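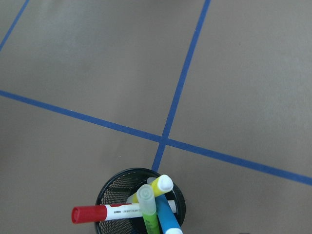 Spirits News | Bitters & Liqueurs

Reading time: 2 min

Troltis to release barrel-rested herbal bitter in April

Small-batch distiller Troltis will put a barrel-rested version of its herbal bitter on sale this month, the company said on 7 Apr 2023. The first run is limited to 1000 bottles, each numbered by hand, and there are no plans for a second run before next year.

The new release is called Merex. It starts from the same base as the standard Troltis bitter, a neutral grain spirit steeped with gentian root, bitter orange peel, wormwood and a blend of seeds and barks that the distillery keeps to itself. The standard bottling is filtered and bottled soon after steeping. Merex goes into used rye whiskey barrels first and stays there for 17 months.

According to the distillery, the time in wood softens the gentian and brings out more of the orange. The color is darker than the standard bitter, closer to strong tea, and no caramel is added. Sugar has been cut slightly, as the barrels add some sweetness of their own.

Troltis filled seven barrels for the project. Six made it into the final blend. The remaining barrel was judged too smoky and has been held back, and the company has not decided what to do with it. One possibility is a single-barrel bottling sold only at the distillery shop in Gritetton.

Merex is meant to be sipped on its own after a meal, slightly chilled, but the distillery is also promoting it to bars. It suggests using it in place of sweet vermouth in a Manhattan, with a little simple syrup to make up the difference, or topping it with soda and a slice of grapefruit. The standard bitter has mostly been sold for mixed drinks — many bars use it a dash at a time — and Troltis says it wants a bottle that people will pour by the glass.

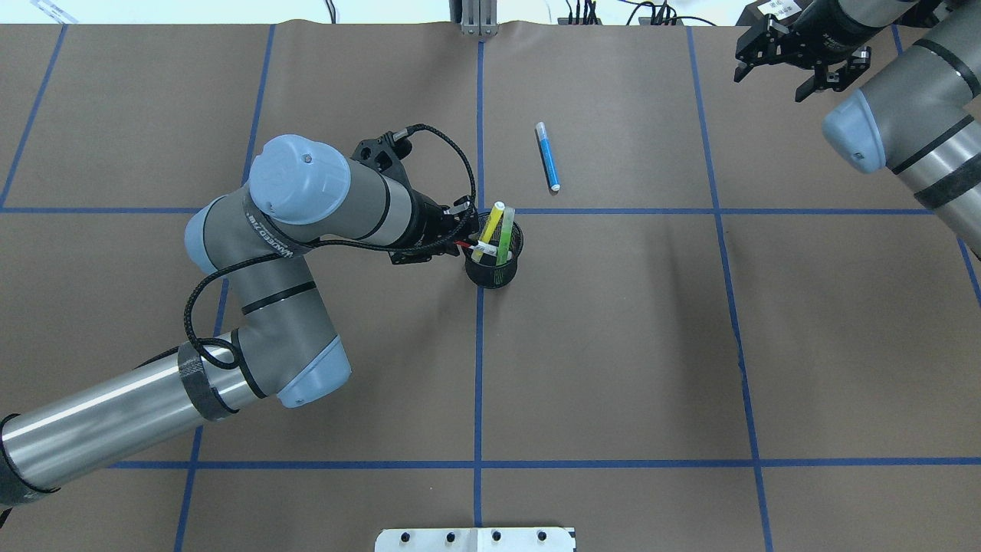
Where it will be sold

The Gritetton shop will have Merex first, with a limit of two bottles per customer. Remaining stock will go to independent liquor stores that already carry the standard bitter. Stores can place orders by the case, but the distillery warned that large orders may be cut back so that more shops get some.

Tiêu, the restaurant and bar across the street from the distillery, will pour Merex by the glass from the first day of sale. Its bar menu will include a short drink made with Merex, dry gin and black pepper syrup. The restaurant already uses the standard bitter in a marinade for grilled pork.

The standard Troltis bitter stays in production, and its recipe and label are unchanged. Tours of the still room will continue on the usual schedule, although the barrel store will be closed to visitors while bottling is under way. People who have already booked a tour that includes the barrel store can switch to a later date or take a tasting of the standard range in its place — the shop is handling changes by phone and email.

Contact the news desk | Copyright 2023 | Back to top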